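Refitting the fingers on the Grondlow cell

Do this every June, or whenever the gripper starts dropping things and Zixuan starts blaming the software. Park the arm, cut the air, and hang your tag on the switch. Undo the finger screws and wipe both mating faces. Grit gets in there with real dedication.
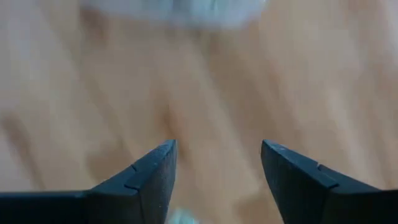

Put the fingers back loosely, close them on a 60 mm gauge block, then snug the screws a bit at a time, swapping sides as you go. If the tips don't meet squarely, start over. Swearing is optional but traditional. Once you're happy, restore the air, run program 1417 at low speed and watch 11 full cycles before you go for coffee. Initial the log in the grey binder.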